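Section 3: Oiling and looking after your butcher-block top

Hi again. If you've come straight from Section 2, your top is screwed down, it's level, and you've probably already put a coffee cup on it. Take the cup off! This section covers the first oiling, the wait afterward, and how to keep the wood looking decent over the years. I've done this on more Himgate tops than I care to remember, in kitchens and sheds and one very chilly workshop, and the steps are the same for all of them.

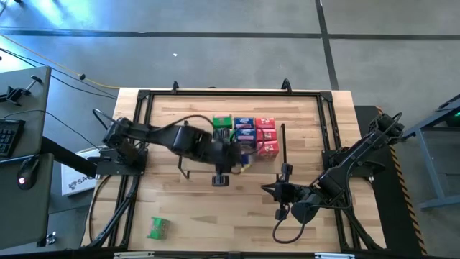
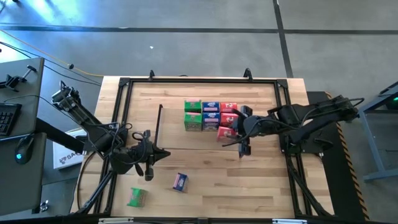

Two views of a light butcher-block top with small boxes on it.

Before you start

You'll need:

Sunetti table oil, the clear one (part 993 on the order form)
Four or five cotton rags, old T-shirts are great
Sanding block with fine paper, plus one sheet of medium in case you find a rough patch
Thin gloves
A bucket of water with a lid, or a metal can with a tight lid
Painter's tape if your top is up against a wall or sits in any kind of metal edging

I'm assuming you have the plain unfinished top. If yours came with the Lokside lacquer on it (there's a sticker on the underside, near a corner), stop reading here and skip to Section 5. Oil just sits on lacquer and goes gummy, and then you have to scrub it all off with mineral spirits, and you'll be in a bad mood for the rest of the afternoon.

CAUTION: Oily rags can heat up and catch fire by themselves. Don't ball them up and don't toss them in the kitchen trash. Drop them in the bucket of water as you finish with each one, put the lid on, and leave the bucket outdoors. Your local waste site can tell you how they want them handed in.

3.1 Getting the surface ready

1. Clear everything off the top. I mean everything, including the stuff you think you can slide back and forth as you go. I used to slide. There's a ring-shaped light patch on my own bench at home that will be there until one of us dies.

2. Wipe the wood down with a barely damp rag and leave it overnight. The water lifts the little fibers so the surface feels a bit furry in the morning. Good, that's what we want.

3. Sand lightly with the fine paper, always going the long way along the planks. Three or four passes will do it. If you go across the planks you'll see scratches the minute the oil goes on, and oil makes every one of them look twice as wide.

4. Run your palm over the joins between the planks. If you feel a ridge, give it a few strokes of the medium paper and then go back over it with the fine.

5. Vacuum the dust, then wipe with a dry rag. Don't forget the edges and the ends. The ends of the planks drink up far more oil than the faces do, and dust in there turns to paste.

6. Tape off the wall and any metal you don't want to be wiping later.

Note: If your top is fastened down inside a metal frame, you don't have to take the frame off for the first oiling. Loosen the screws a half turn so you can work the rag in along the rail, and snug them back up when the oil is dry. Catherine Carnegie, who wrote the first version of this guide, had everybody take the whole thing apart. I tried it her way twice and couldn't see any difference in the wood, but I did lose a washer each time.

3.2 First coat

1. Open a window. The oil doesn't smell terrible but it does hang around, especially in a small room.

2. Shake the can gently. Bubbles don't hurt anything, they just make it harder to see how much you've poured.

3. Pour a puddle the size of a jar lid onto the middle of the top and push it outward with a folded rag. Work in long strokes along the planks. Add more when the rag begins to drag.

4. Keep going until the whole surface looks evenly wet. Some planks will go dull faster than their neighbors. Feed those ones a little extra.

5. Do the edges, then the ends. Then do the ends again.

6. Wait 20 minutes. Set a timer, please. I always think I'll remember, and I don't.

7. Wipe off every bit of oil that's still sitting on the surface. Use a clean, dry rag, and when that one feels slick, get another. The top should look rich but feel almost dry. If you leave a film it will set up tacky, and a tacky top collects crumbs, cat hair, pencil shavings, the lot.

8. Put the rags in the bucket. Yes, now.

9. Leave it until the next day. Keep the dog out.

Note: Do the underside too if you can get to it. One coat is plenty down there and nobody will judge your technique. A top that's oiled on one face only can cup a little when the weather changes, and I've seen a long one lift clean off its middle support over a damp August. If it's already screwed down and you can't face taking it up again, at least wipe some oil around the cutouts and the underside of the front edge.

3.3 Second and third coats

Go over the wood very lightly with the fine paper, dust it off, and repeat the steps in 3.2. The second coat takes much less oil than the first, so pour a smaller puddle. The third takes less again, and on a dense top you might find it hardly soaks in at all. If you've wiped on a third coat and most of it comes straight back off on the rag, you're finished. There's no prize for a fourth.

Rizwan Akanda asked me to mention cold rooms (he runs the phone line, so he hears about it every winter). If the room is chilly, give each coat two full days. It won't hurt to bring the can indoors the night before either, since cold oil is thick and spreads in blobs. Please don't warm it on the stove!

3.4 The waiting part

The top will feel dry the day after your last coat, and you can put light things on it then. Full hardening takes 21 days. During that time:

Mop up spills right away
No hot pans, no wet dish racks
No rubber mats or vinyl tablecloths, they trap the fumes and leave a shadow
Lift things, don't drag them
Move whatever lives on the top every couple of days so the color evens out

That last one surprises people. Pale wood darkens a shade or two as light gets to it, and the change is fastest in the first few weeks. Leave a stack of boxes or a toaster in one spot and you'll find a nice crisp pale rectangle under it. It does fade in the end but it takes ages.

3.5 Everyday care

Wipe with a soft cloth, warm water and a drop of dish soap. Then wipe dry. I don't use anything fancier, and I'd keep bleach, vinegar and those scrubby green pads well away from it.

To find out if it's time for more oil, flick a few drops of water onto the busiest part. If they bead up, leave the wood alone. If they flatten out and leave a dark spot, give it one thin coat, following 3.2 from start to finish. A kitchen top usually wants this a couple of times a year. A desk can go much longer.

One can covers up to 40 square feet in a single coat. I'd buy two cans for anything bigger than a desk, because the first coat is always thirstier than you expect, and a leftover half can is handy for touch-ups. Press the lid down hard and store the can upside down for a minute before you put it away, that makes the oil seal the rim. (Then turn it the right way up. I had a shelf once where I didn't.)

3.6 Fixing things

White ring from a glass. Usually it's just moisture in the oil. Leave it for a few days and see. If it's still there, rub it along the grain with the fine paper and dab on a bit of oil.

Dark spot around a screw or a bracket. Damp got in and reacted with the metal. Take the screw out, sand the spot, let it dry, oil the hole with a cotton swab and put in a stainless screw. Sometimes the stain goes deeper than you want to sand, and then I'd leave it be.

Sticky surface. Too much oil left on. Wet a rag with fresh oil, scrub the sticky area until it loosens, then wipe it bone dry. Sounds backward but it works. If it doesn't, it's mineral spirits and a fresh start.

Small dent. Lay a wet cloth over it and touch it with the tip of a warm iron for a few seconds at a time. The wood swells back up. Let it dry overnight, sand, oil. This only works on dents – if the fibers have been cut, by a knife say, you'll have to sand it out or live with it.

Thin crack at the end of a plank. Keep an eye on it first. Mark where it stops with a pencil and check again in a month. If it has passed your mark, go back to the fixing screws in Section 2 and make sure the slotted ones are free to slide. Nine times out of ten somebody has cranked them down tight. A crack that stays put can be filled with Haddadin wood filler in the pale shade, pressed in with a plastic card and sanded flush the next day.

For cutting holes for cables or a faucet, go on to Section 4. Oil the cut edges the same day you make them.

Section 3 last revised 4/17/23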